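Covero (robot cell)

Covero is a tabletop robot cell for fitting parts into desktop computers. It was built in a shared workshop in Staltinville by Nuria Figueroa and Ginette MacLeod, members of the Soltusach hardware group. The cell uses one collaborative arm with a two-finger gripper. Its control program, Chidiac, was written by MacLeod and runs on a separate computer.

Layout

The work surface is a table of aluminum extrusions, chosen so that fixtures could be bolted down and shifted along the slots. The computer under assembly lies on its side with the side panel off, which leaves the motherboard facing up and lets the gripper approach from above. Parts wait in a gray 3D-printed fixture to the left of the case. The fixture has a separate position for each type of part: hard drive, processor, memory module and expansion card. Figueroa drew 14 versions of it before the pockets held parts closely enough to be picked without a search step.

Sensing

A small camera near the gripper gives a close view of the board. Chidiac uses it to locate the memory slots and the processor socket, then corrects the stored positions for that case. A second, fixed camera covers the whole table and is used for review only -- the control program does not read it.

Operation

Memory is handled first in most runs. The arm picks a module from the fixture, carries it level to a point over the slot, turns it upright and lowers it until the force reading passes a set limit. If the limit is reached too early, the arm backs off and tries again with a small offset. Processor placement uses the same routine with a lower limit, as the contacts in the socket bend easily. The load plate must be open before the run starts; the cell has no tool for the lever.

By March the log held 2,425 insertion attempts, of which 252 were stopped by the force limit. Most of the stops came from modules that had tilted in the fingers. Longer finger pads were fitted later, and the approach speed was cut.

Limitations

Cables are not handled and have to be routed by hand. Each new case model needs its own set of stored positions.
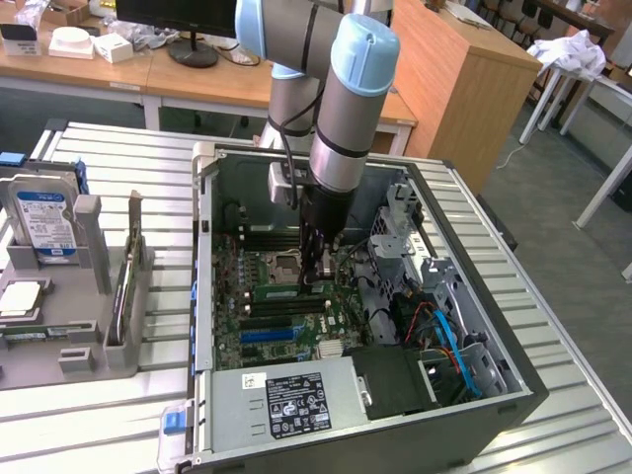
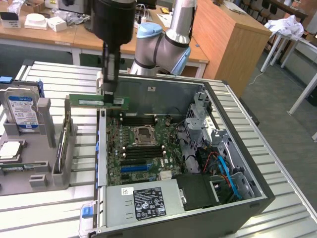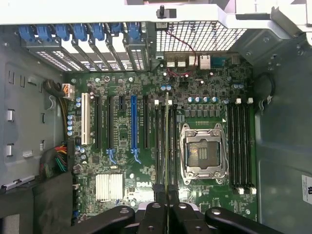

Covero cell: gripper and open tower with its motherboard. The last view looks straight down on the board and the open processor socket.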